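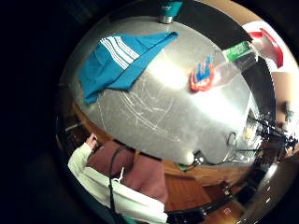 I have used the Jelero capture kit for one month now, and three readers have asked me if it is worth the money. My short answer is yes for the glove, and maybe for the gripper.

For those who missed my November post: Jelero rents a set for recording hand work at home, so that a robot arm can later be trained on it. You get one sensor glove with a marker on a stem, one hand-held gripper with a wide lens, a camera for a fixed place, and the software. The rent is 200 dollars a month, and shipping from the Skerkcombe warehouse is extra. I paid it myself.

Setup took me an entire evening. The manual is written for people who already know the word "fiducial," and the page on calibration sends you to another page which does not exist. I wrote to support and Noura Ghanem answered me the next morning with a clear drawing. After that the calibration was 17 steps, and I needed to repeat it only when I moved the fixed camera.

The glove is the part I like the most. It feels stiff at the beginning, but I can close my fingers on soft things without thinking about it. Bags and cloths are a good test, because they change their shape every time. I kept 121 recordings from the kitchen counter and the software rejected very few of them.

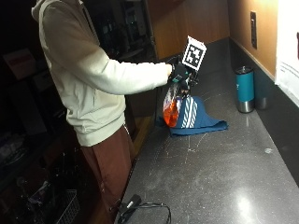
Glove on, bag in hand, over the blue striped cloth.

The marker must stay visible to the fixed camera. If you turn your wrist too far, the tracking jumps, and you will only discover it when you play the recording back. I would like a small sound as a warning. Randa Darwish, who rented the same kit before me, solved this by standing a little more to the side. I copied her and it helped.

With the gripper I am less happy. The wide lens sees almost everything, which is useful, but my wrist was tired after 80 minutes. Shiny surfaces also give a strong glare. I tried a lower exposure and the picture became too dark in the corners, so I went back to the automatic setting.

One more complaint is the cables. The product page shows a very clean table. My table was never like this.

I have extended the rent of the glove for one more month and I am sending the gripper back. Hattar has a lighter one and I have asked them for a price. When they reply, I will add it under this post.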